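Kerslake puts its pavement survey robot up for hire by the week

Parish and town councils that have been putting off a proper look at their footpaths may be glad of a new hire service from Kerslake, the small inspection firm best known in these parts for its drain work. From this month it is offering the Grukix, a wheeled survey robot that trundles along a street by itself and comes back with a record of the surface, for hire by the week and with an operator included in the price.

We have been following the Grukix on and off ever since it was a rather noisy prototype, so it was a real pleasure to be asked along on Wednesday to see the finished article out on a working round. The firm had picked a quiet stretch with a bit of everything in it, old buildings down one side and grass and trees down the other, and it was a glorious morning to be out of the office.
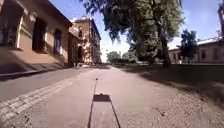 Kerslake's idea is that a council shouldn't need to buy a machine, train somebody to look after it and then find it a dry cupboard for the winter. The hire covers the robot, a day of route planning beforehand, the operator and a written report at the end, with every fault marked on a map that opens on an ordinary office computer. Kalliopi Shehu, who runs the service, walked the route with us and was very patient with our questions (there were a good many!). She was keen to talk about edges, which she says are where most of the arguments start when a council and its contractor sit down together. Along this path there is a band of small paving setts between the walking surface and the road, and a strip of coarse gravel on the grass side, and the Grukix has to know each of them from the path proper if its report is to be any use. The software, called Gokley, sorts the ground into types as it goes and lets the office change its mind afterwards, so that a strip of gravel put there on purpose doesn't end up listed as a broken path.

"People imagine the hard part is the driving," she told us. "We got the driving settled a good while ago. What took us the time was getting a report that a clerk could read over a cup of tea and then do something with."

Shade was the other thing she wanted to show us. Earlier versions had a habit of marking the edge of a strong tree shadow as a step or a crack, and on a sunny day the list of faults could run to pages of nothing at all. The present version compares the camera picture with a height reading before it makes up its mind, and Kerslake says it is now content to send the robot out in bright sun, though heavy rain still stops work.

The service also takes in carriageways, where a council has responsibility for them or has been asked to gather evidence for the county. Road work is done at walking pace with the operator alongside, and is booked separately from footpaths because the permissions are different and take longer to come through. Patches are logged as well as open faults, which we thought a sensible touch, as an old repair that has begun to wear is very often the next hole. Customers can ask for the same road to be covered again later in the year and have the two reports laid side by side.

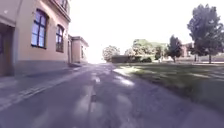 What it costs and how to book

A week's hire is priced by length of route, and Kerslake will give a fixed quotation once it has seen a map. A week is reckoned to be enough for 20 miles of footpath in a fairly level town, with rather less where there are steps to be got round or a lot of narrow gateways. The trial rounds took in 141 streets altogether, and 49 councils have so far asked to be kept informed, among them several very small ones that are hoping to share a week between neighbours. Kerslake is happy with that arrangement so long as one council signs for it.

There are 2 robots available to begin with. A third is being built up with a wider set of tyres from Wemex, meant for towpaths and softer ground, and should join them in November if all goes well. Anyone with a good deal of grass or loose stone on their routes might do well to wait for that one, and Ms Shehu was quite open in saying so.

Our own feeling, after a very enjoyable morning, is that the report is the best thing about it. We would have liked a printed version as standard, which is charged as an extra at present, and the map could do with larger lettering. Bookings are being taken now through Kerslake's main office, and a sample report will be sent out to any clerk who asks for one.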